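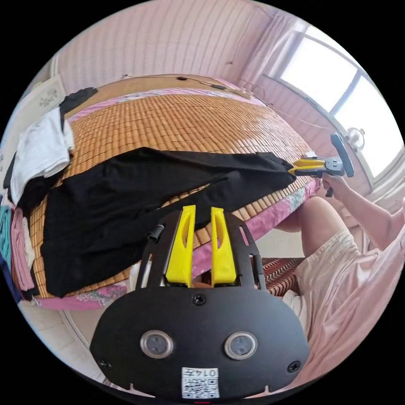 The Jenico Stisis Course, second edition, is the full beginner's set for Stisis as a spoken auxiliary language – book, card deck, audio, workbook. For adults learning alone or in pairs. No Esperanto or Ido needed first, though if you have some you'll go through the opening units fast. Units 1 to 6 stay inside the house, and the compounds start there. Take a woven bamboo sleeping mat on a bed with a pink floral sheet under it: mat, bed and sheet are three plain roots, and by the end of unit 4 you can say which is on top of which without looking anything up. Colours come in the same unit, black and pink before the rest as they're the irregular ones.

Shop > Languages > Planned languages > Stisis > Courses

Jenico Stisis Course, 2nd edition
Published by Clulline. Written and recorded by Guoqing Meng.

What you get

Course book, 170 pages, sewn binding, lies flat. Grammar on the left page, dialogues on the right, all the way through. The first edition had the grammar lumped at the back and we heard plenty about it.

Card deck, 633 cards. One root per card, with the two commonest compounds on the back. Numbered in the corner so you can put them back in unit order after you drop them. Plain box, no dividers – use an elastic.

Audio, 91 tracks. Download code is inside the front cover. Dialogues are done at two speeds, slow then normal. Drills at one speed only. No background music.

Workbook, 73 exercises, answers at the back. Pencil takes fine, gel pen shows through a bit.

What's changed

The Giáp accent marks are in. The first edition left stress unmarked and told people to listen to the recordings, which was no help on a bus. Giáp's system puts a small stroke over the stressed vowel in any word of three syllables or more and leaves the short ones alone. It's what most correspondents use now so we've gone with it throughout, cards included.

Verb endings are moved up to unit 2. Past tense used to turn up in unit 9, far too late, people were writing letters all in the present.

The counting chapter is rewritten. Same numerals, better order.

Unit 14 (letter writing) has new samples, shorter openings. Nobody needs the old formal greeting unless they're reading the early journals, and there's a note on it in the appendix if you are.

A few spelling errors fixed. Probably a few new ones. Send them in.

What it doesn't do

No history of the language past a page and a half. If you want the early congresses and the quarrel over the plural, get the Clulline reader instead, it's listed seperately. No poetry either. Not a dictionary – the word list at the back covers the course roots and that's all.

Not for kids under twelve or so. The print is small and the dialogues are about rent.

Will it work with the first edition?

Book and workbook, no, the unit numbers don't match. Old cards are fine if you don't mind missing the stress marks. Old audio codes still work and will keep working. Anyone with a first edition can get the new workbook by itself, ask when you order.

Study groups

Sets of five or more go out at the group price. Each person gets their own book and workbook, decks can be shared between two. Guoqing Meng answers grammar questions by email for groups, in English or Stisis, slower in April when the summer school program is being put together. Please send one list per group and not one email per question.

Shipping

Goes by regular post in a padded box. Next batch leaves the binder 29th October, orders in before then go out together. Outside the country takes longer and we can't say how much, customs is customs. Damaged corners – send a photo and we'll replace the book, keep the cards.

Returns accepted if the code hasn't been used. Once the audio is downloaded we can't take the set back but the workbook can be swaped if it's unwritten in.

Replacement cards

Lost a few? Tell us the corner numbers. Up to ten free, after that it's cheaper to buy the deck alone. Blank cards are also available for your own compounds, same stock and same size.

Shares 12 | Comments 4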